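Home Forums Phones & Storage Ask Log in

Moving photos off a full phone to a memory stick
Posted in August by Verkach

My phone is full and I want to move my photos to a memory stick with a plug that fits the charging socket. The file app sees the stick and the copy starts, but it always stops after 300 pictures or so and says "destination not available". There are 753 in the folder. I have tried 2 sticks, both new. Do I need a special app, or is it the phone?

Urnanis
Had the same with mine. Bought a different stick and it was fine.

Vasconcelos
You don't need a special app. Many phones cut the power to the socket when the screen goes off, and the stick drops out halfway through. Go to Settings, Display and set the screen timeout to the longest it allows. Turn off battery saver as well. Then copy in smaller lots, say 450 and then the rest, and check that the first lot opens on a computer before you delete anything from the phone.

Also look at how the stick is formatted. If it is FAT32, any single video over 4 GB will be refused, though the message for that is normally a different one. exFAT gets round it if your phone can read it. Formatting wipes the stick, so do it while it's empty.
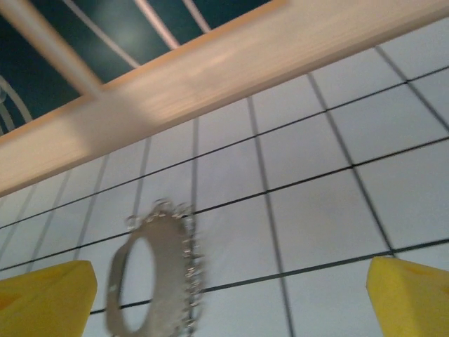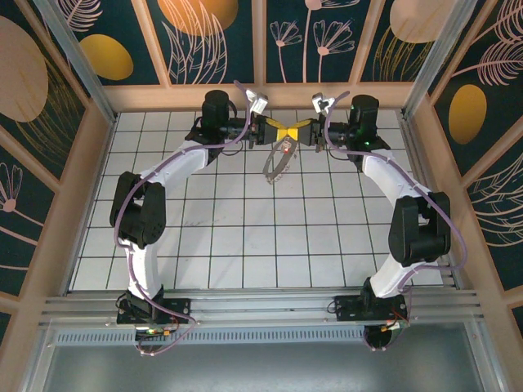 Doltthorpe
Battery saver was the cause on mine. It switched itself back on when the charge got low, so charge the phone fully before you start the copy.

Contact us | Copyright | Back to top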